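Give doubles its third set back

I've been putting off writing this one, mainly as I know what the replies will look like. Doubles is for people who can't play singles, doubles doesn't sell tickets, go and watch bowls if you like it so much. Fine. Get it out of your systems and then hear me out, because I spent a long afternoon in Denach watching the final there and I came home cross, and I'm still cross.

If you don't follow doubles (and I know most of you don't, I've seen what you click on), the rule on most of the tour goes like this. You play two sets. If it's one set all, you don't play a third. You play a match tie-break, first to ten points, two clear, and off you go to shake hands. Ten points! Two hours of graft and then the tennis version of a penalty shoot-out, except that football at least makes them run about for extra time first.
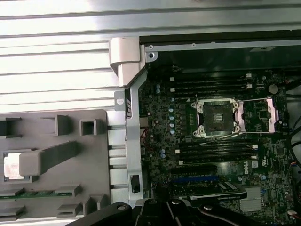

Last changed: 10/08/2025

Sadao Higuchi and Mahfuz Paul lost that final in Denach from a set up. I'm not going to pretend I was neutral. Higuchi is 36 and has the best hands at the net of anybody I've watched in years, and Paul returns serve as if the ball has said something rude about his family. They took the first set on one break, they had chances early in the second, they let it slip, and at one set all I was settling in. I'd bought a second cup of tea. It was going to be a proper scrap, the kind where everybody knows everybody else's serve by now and somebody has to come up with a new idea.

The tea was still too hot to drink when it finished. Ten–six. A net cord, a double fault, one volley that Higuchi would make every other day of the year, and a return that caught the outside of the line. That was the decider. I looked along the row and people had their coats half on and half off, as if they'd been told the train was going from a different platform.

Now, I do understand why the rule came in. Tournament directors have courts to fill and a schedule to keep, and a doubles match that might last an hour or might last three is a headache when there's a singles semi-final waiting to go on. Players who enter both events want to know they'll be off court before midnight. Telly wants a neat slot. I get all that, I really do. A friend of mine helped run the order of play at Odov for a few summers and she still talks about rain delays in the voice other people keep for dentists.

But look at what we got in return. We were told shorter matches would bring the big singles names in, and that the big names would bring the crowds, and then everybody would fall in love with doubles. Some of them did turn up, for a week here and there, when it suited them. Good luck to them. They'd play a round or two, pull out with a sore something before the quarter-finals, and the people left holding the event together were the same doubles players as before, only now with a coin toss at the end of their working day.

And the crowds? Denach has room for 4000 on the main court, and for that final it was as full as I've ever seen it for doubles. Nobody had been dragged there. There were kids hanging over the rail doing the little hand signals behind their backs. The lot in front of me had come over from Roy on a coach and had a song for Paul, not a good song, but a song. Those people weren't looking at their watches. You can't tell me they'd have walked out at two games all in the third. 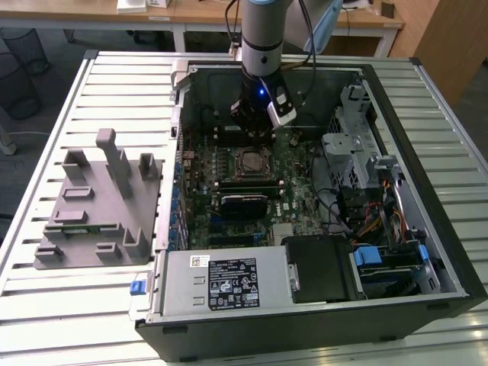 What a third set gives you in doubles is time for the patterns to show, and the patterns are the whole fun of it. In singles you can follow the ball and get most of the story. In doubles the story is in the two players who aren't hitting it – where they've drifted to, who's leaning, who's just been lobbed twice and has taken a step back without noticing. For the first set it all goes by in a blur and you clap when other people clap. Somewhere in the second you start to see how it fits. It's like a desktop computer lying on its side with the panel off. At first it's just a green board with stuff on it, and then your eye sorts it out, the processor there in its socket near the middle, the rows of memory slots up above, the graphics card sitting below, and you realise it's all laid out in an order. Then along comes the match tie-break and somebody puts the lid back on just as you were getting interested.

It changes how they play as well, and this is the bit I'd most like the people in charge to think about. A third set lets you be brave. You can try the I-formation for a game, get passed, and try something else. You can drop serve and still have a way back. In a race to ten you can't afford any of it, so you get big first serves, safe returns up the middle and a lot of very good players hoping that the other lot blink. Paul, who had been chipping and lobbing and generally making a nuisance of himself all afternoon, went straight back to hitting hard and crosscourt. I don't blame him. I'd have done the same (well, I'd have served into the back of my partner's head, but you know what I mean).

The answer I always hear is that the better pair still wins more often than not. Maybe so. The better pair would win more often than not if we settled it with a single game, too, and I don't see anyone queueing for that. Then there's the drama argument, that every point in a match tie-break counts. Points matter because of what it took to get to them. A break point at four all in a third set makes my stomach go over. Three–two in a race to ten is just three–two.

So here's what I'd do, and I don't think it's greedy. Keep the short version for the early rounds if the schedule really can't take anything else. I won't like it but I'll live. From the semi-finals on, play a full third set, with an ordinary tie-break at six all so that it can't run into breakfast. We're talking about three matches. Three! If a tournament can't find room for three proper doubles matches in a week then I'd like to know what it's doing with its courts. And while we're at it, bring back normal deuce for those matches, because the sudden-death point at forty all is the same bad idea in a smaller hat.

Lusus did a version of this at their little event a couple of seasons ago, full third set in the final, and I drove over for it. It was cold, the sandwiches were a disgrace, and the match went to seven–five in the third with all four of them grinning by the end like they'd been let off school. I talked about it for weeks. My poor brother-in-law can still recite the last game.

Higuchi was asked afterwards in Denach whether he minded losing that way, and he shrugged and said the rule was the same for both sides of the net. Which is true, and more gracious than I'd have managed. He's got the rest of the season still to play, and I'll be there in October if the knees hold out – his or mine – with a flask this time, so I can at least drink my tea at my own pace.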